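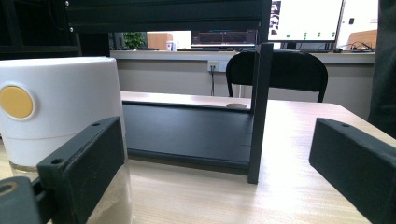

Hand-held gripper at a Barkex tabletop, with the low black tray between the fingers.

8/17/21
By the Barkex demonstrations desk

Barkex is opening up its tabletop collection work to outside partners, and the first one through the door is Statach. I run the day-to-day side of collecting, so I was asked to write the announcement, and I'm delighted to do it because we've been itching to talk about this since July.

The short version: we now have 721 recorded examples of people doing small, ordinary jobs on a table with a hand-held gripper, and Statach will be using them to train Gokham, its learning system for household and light shop tasks. The two companies will share the cost of collecting more. The work stays at our Ueda site, where we already have the tables, the tools and the people who know how to use them.

If you haven't come across this kind of work before, it's pretty friendly stuff. You hold a gripper with two fingers, a camera rides along with it, and you do the job the way you'd like a robot to do it. Pick up the container, move it over, let go. Then you put everything back (not quite where it was, please!) and go again. Gokham learns from what the camera saw and how the fingers moved. Nobody has to write a line of code at the table, and a new collector can be making usable recordings on their first morning.

We started with six tasks and we're sticking with those six for now. They all involve moving things on, off or past a tray or a shelf, and I know that sounds modest. Try it with a gripper, though. Your own hand bends at the wrist and sneaks around a post without you thinking about it, and a pair of stiff fingers does nothing of the kind. Most of our early recordings were full of little hesitations while people worked out an approach. We kept the good ones and did the rest over.

Our rule is that a task needs 100 accepted examples before it goes to training. Accepted means that a second person has watched the whole recording and is happy with it: the object stays in the fingers, the start and the finish are both there, and the camera had a decent view of what was going on. The recordings beyond that go toward the trickier positions, and that's where Statach asked us to put our effort next.

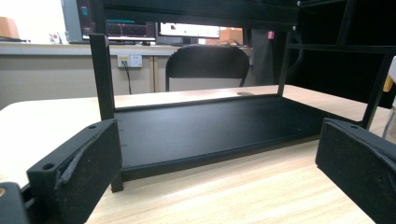
Those positions are mostly a matter of reach. Coming straight at a tray from the front is easy on everybody. Coming in beside an upright, or under something, takes patience, and the recordings run longer. Statach's engineers told us they would take one careful pass like that over a stack of simple ones, so we have put together a list of 34 starting layouts and every collector works through it at their own pace. I still get a kick out of seeing how differently people solve the same layout – some turn the gripper right away, others slide in low and turn at the last second. Both are fine with us. Gokham should see both.

We have also settled a few things about the room. We leave the background alone. Chairs, desks, cables and screens stay where people are using them, and they drift around from one session to the next. A system that has only ever seen a bare wall tends to get confused the moment it meets a real office, or so our first trial runs with Gokham suggested, and we would like it to get over that early.

What we aren't announcing today is a finished robot. Statach will train and test Gokham on its own equipment, and it will tell you about the results when it has some it likes. Our part is the examples, and we want them to be good ones. I'll be open about the fact that we don't know yet how many more we'll need. The first six tasks will give us a much better idea, and the plan after that depends on what Gokham gets wrong.

The agreement leaves room for other partners, too. If your company has a job that happens on a tabletop and you'd like to see it collected, we'd love to hear what it is. Odd requests are welcome. It helps if you can send us the objects you care about, plus a few words on what counts as done, since that last bit causes more back-and-forth than anything else (is the lid closed, or is it closed enough?).

We're also taking on more collectors at Ueda. You don't need a technical background. Steady hands are nice, but being willing to do the same thing again with good humor matters a lot more. Shifts are short and there are plenty of breaks – arms get tired, and tired arms make sloppy recordings.

Reporters who want to come by and try the gripper can set up a visit through the Barkex front office. Bring comfortable shoes and give yourself an hour at the table.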